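The Kitchen Should Be Slow

2022-02-10

My aunt did not measure anything. When I asked her how much fish sauce goes in the pot, she said "until it is enough," and when I asked how long the pot must stay on the fire, she gave me the same answer. I was angry with her for this when I was young, and I wanted numbers. Now I live far from her, I have all the numbers I could want, and I cook worse than she does.

I want to argue for something small in this essay. I believe that people who cook at home should stop trying to save time in the kitchen. I know this is an unpopular opinion. I know also that many people have two jobs, or small children, or both, and I am not writing to tell them that they are doing wrong. I am writing to people like me, who have the hour and give it away to something else.

When I came to this country I rented a room above a hardware store in Costello. There were four of us sharing one kitchen, and on the first evening I cut onions there for a long time, because I did not know what else to do. One of the others looked at me and asked if I knew that the supermarket sells them already cut, in a bag. She meant it kindly. I bought the bag the next week. The onions had no smell, and when they touched the oil they gave out water and went gray.

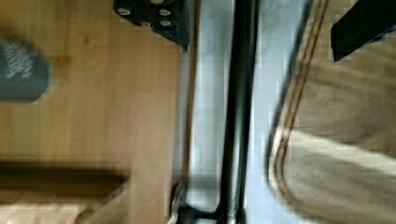 After the onions came the rice in a pouch, then the garlic in a jar, then a subscription to Nukley, a service that delivered three dinners every week with each spoon of spice in its own packet. I paid for it until June. The dinners were not bad. Still, I noticed that after all those months I could not make even one of them without the card of instructions in front of me. My hands had learned to open packets.

This is my main complaint about fast cooking, and it has little to do with taste. A cook learns in the slow parts. The smell of an onion changes several times before it is ready, and a person who stands beside it will know those changes without having studied them. If you take away the standing, you have saved fifteen minutes and you remain a beginner. You can be a beginner for your whole life in this way, with a full stomach.

I own an old household manual, printed in 1832, which I found in a box at a street sale in Randora. Half of its advice is useless to me, and some of it is dangerous. But I like how the author speaks about time. She tells the reader to sit by the broth with some sewing. It did not come to her mind that the waiting could be removed – the waiting was part of the evening, and you brought your other work to it.

We can do this also. My neighbor does her tax papers at the kitchen table while the beans are cooking. I call my aunt. The beans do not need me, but they need somebody in the next chair, who will hear it when the water is too low. I think this is a pleasant way to be needed.

Some readers of my earlier piece, the one on bread, said that slowness is a luxury. I have thought about this objection more than the others. It is true that time costs money. It is true also that the slow foods I know are nearly all poor people's foods: beans, bones, cabbage, the hard parts of the animal. They became slow because they were cheap. The quick steak was for the other family, on the other side of the street.

Tea is the same. I drink the kind in bags on working days, and I am not ashamed of it. On Sunday I use leaves, and I wait, and while I wait I look out of the window at the parking lot, where there is seldom anything to see.

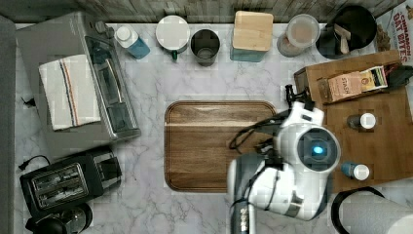
Güven Taşdemir wrote to me that I am too romantic about all this, that his mother stood beside a stove for thirty years and would have given every smell of every onion for one free afternoon. He asked me who was sitting in the chair next to the beans, in my beautiful stories, and whether she had chosen it.

I do not have a good answer for him. My aunt also did not choose it, or I never asked her if she did. What I can say is that the work should be shared, and that I would like to see more men in that chair, beginning with the one who writes this. I cook for my household five evenings of the week, and the other two my wife cooks, faster than I do and with more salt.

Last Sunday I made the fish again. I put in the sauce and tasted it, and put in more. My daughter asked how much she should write down for the recipe, and I told her to leave the line empty for now and come hold the spoon.

Toàn Hồ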